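Seit August lerne ich wieder, und zwar so richtig, mit Karteikarten, Textmarkern und einem Stundenplan am Kühlschrank! Ich habe mich für den Abendlehrgang Bilanzbuchhaltung an der Akademie Brostine eingeschrieben, und wer mich aus der Schulzeit kennt, darf jetzt gern lachen. Mathe war nie meins. Aber diese Zahlen machen mir Spaß, das hätte ich nicht gedacht.

Der Lehrgang läuft in Präsenz, vier Abende im Monat, dazu kommt ein dicker Ordner mit 192 Seiten fürs erste Modul. Ich hatte mir vorher auch reine Fernkurse angesehen, aber ich kenne mich: Ohne feste Uhrzeit schiebe ich alles vor mir her. Um 18 Uhr in einem Raum zu sitzen, in dem alle anderen auch müde von der Arbeit kommen, das zieht mich mit (und in der Pause wird herrlich viel gequatscht).
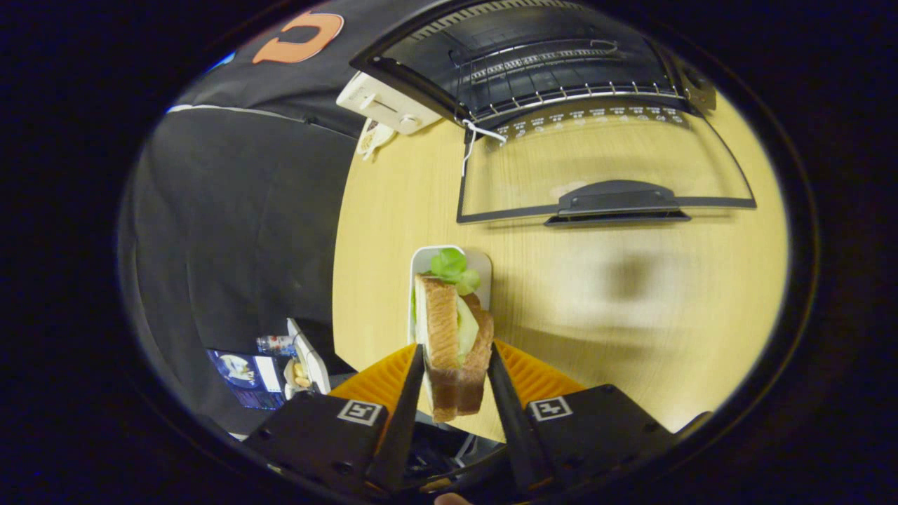
Clukau, im August

Der erste Abend war gleich ein Volltreffer. Unsere Dozentin, Maëlys Barbier, hat uns ohne lange Vorrede eine Kiste Belege auf den Tisch gekippt und gesagt: sortieren! Wir haben eine Stunde lang Tankquittungen und Lieferscheine hin und her geschoben und dabei mehr über Kontenrahmen gelernt als ich in drei Kapiteln Lehrbuch. Ich saß neben einer Frau, die seit Jahren die Rechnungen im Betrieb ihrer Eltern macht und alles im Schlaf kann, ihr fehlt bloß der Abschluss. Wir haben uns sofort zum gemeinsamen Lernen verabredet, immer abwechselnd bei ihr und bei mir.

Weil ein paar von euch gefragt haben: Die Gebühr fürs erste Modul liegt bei 400 Euro, zahlbar in Raten. Bücher kommen extra dazu, aber vieles steht in der Stadtbücherei, und das Wörterbuch der Buchhaltung habe ich gebraucht bekommen, mit fremden Randnotizen, die teilweise richtig gut sind!

Was mir noch schwerfällt, sind die Abschreibungen. Ich rechne, ich schaue in die Lösung, ich rechne noch mal, und dann habe ich doch wieder den falschen Monat als Anfang genommen. Falls jemand von euch eine gute Eselsbrücke hat, bitte ab damit in die Kommentare. Nächstes Mal erzähle ich von der ersten Probeklausur, für die ich jetzt noch zwei Kapitel Umsatzsteuer vor mir habe.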